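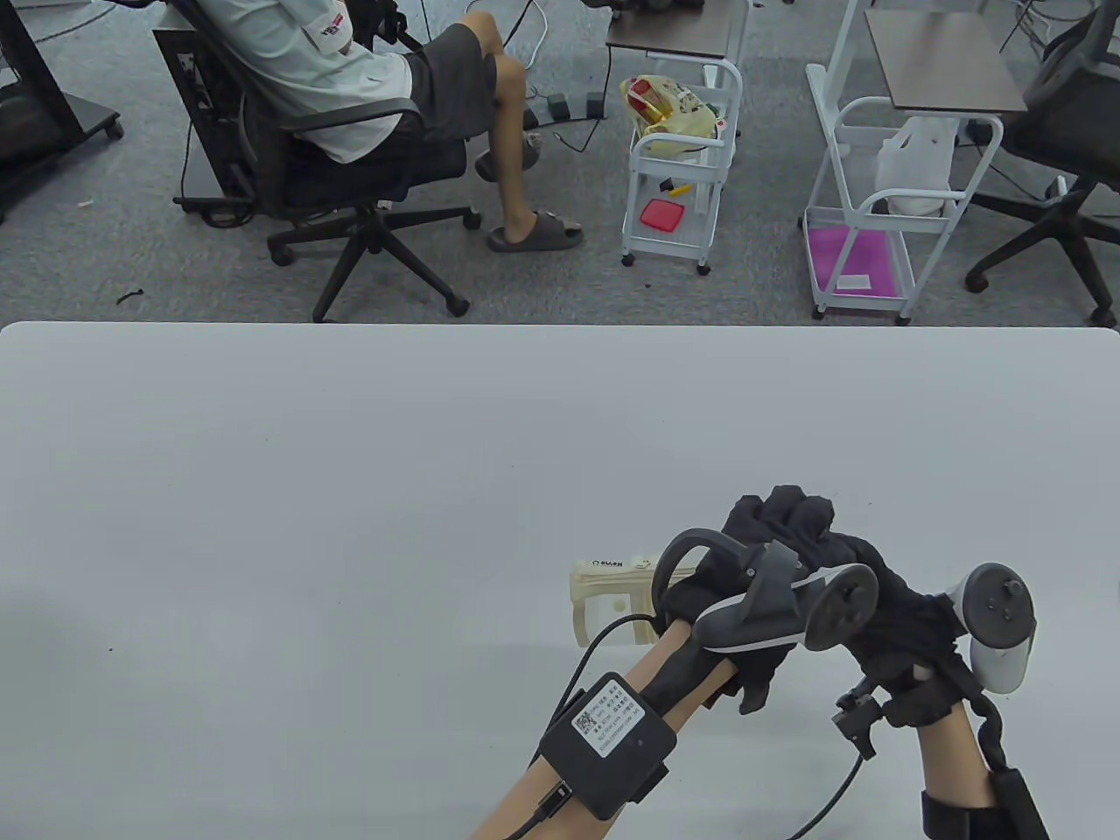

Film night at home: which of the tips are worth the bother

Posted 2023-10-05 in Household, by Nisha Singhal

Every autumn the same advice comes round on how to make your front room "feel like the pictures". I've watched a film at home most weeks for years and I've tried nearly all of it. Some of it works. A fair bit of it was plainly written by someone who wanted to sell me a lamp.

Sound before screen

People fret about the size of the telly and then can't hear a word anyone says. If you are forever turning it up for the talking and down for the explosions, go into the sound settings and look for something called night mode, speech or dialogue. Try that before you spend a penny. On my set it's buried three menus deep and it did more than the cheap soundbar I bought the year before.

If you do have a soundbar, don't shove it inside a cabinet. Mine sat behind a wooden lip for months and sounded like a man talking into a jumper. Pull it forward to the edge of the shelf.

A thick rug on a bare floor does take some of the echo off. The foam squares you stick on the wall I can't recommend. I put up five, noticed no difference, and one of them took the paint with it.

Turn off the smoothing

If your films look oddly like a daytime soap, the set is adding movement that isn't in the film. Every maker has a different name for it, of course. Look for anything with "motion" or "smooth" in it and switch it off. Then look for "cinema" or "film" among the picture choices. It will seem dull and a bit yellow for a night or two. Stick with it.

Don't bother with the "vivid" setting unless you are planning to run a shop.

Lights

A pitch-dark room gives me a headache, whatever the purists say. A small lamp behind the telly, pointing at the wall, is easier on the eyes and doesn't show up in the screen. Mine cost 7 pounds second-hand and has an ordinary warm bulb in it. The strips that change colour with the film are sold as the same thing. They aren't, and I don't want my skirting board going green in the middle of a funeral.

Blackout lining clipped to the back of your existing curtains does the job for summer evenings. I bought a Skimar blind in July and sent it back, as light came in down both sides.

Popcorn

Use a heavy pan with a lid. Put in enough oil to cover the bottom and three kernels, and put the lid on. When those three pop, add the rest in one layer, take the pan off the heat while you count to thirty, then put it back. Tilt the lid a crack towards the end so the steam gets out. Poonam Chauhan wrote in to say the counting is nonsense and she gets the same result without it. She may be right. I get fewer duds with it, but I haven't sat there sorting them.

Salt goes on ground fine, or it all ends up at the bottom of the bowl. Melted butter makes it soggy, however slowly you pour. Toss it in a little more oil and accept it.

The Prukodstead popper was lent to me for a fortnight. It's a pan with a handle on top, and you then have to find a cupboard for it.

Seats and blankets

Sofa throws slide off because there's nothing holding them. A length of foam pipe lagging pushed down the gap behind the seat cushions, over the throw, keeps it put. This is the one tip from the internet I'd defend to anybody. Cut it a little shorter than the sofa.

Beanbags are fine for the under-twelves. Anyone else will be up and down all through the second half.

Choosing the thing

Settle on the film before you sit down. We once spent longer scrolling than the film would have lasted, and then went to bed. My rule now is that one person picks and the rest keep quiet for 19 minutes, after which you can vote to stop it. Efraín Cabrera thinks that's far too generous for horror.

Readers' letters

Siamak Azimi asks whether rubbing toothpaste on a scratched disc works. I tried it on an old one of mine and it went from skipping once to not playing at all. Wash it with a drop of washing-up liquid, wipe from the middle outwards with a soft cloth, and if that fails, buy another copy.

Manju Kashyap wants to know how to get chocolate out of a pale cushion cover. Let it go hard, scrape it with a blunt knife, then cold water and a dab of liquid detergent from the back of the stain. Check it's gone before you put the cover anywhere near a dryer.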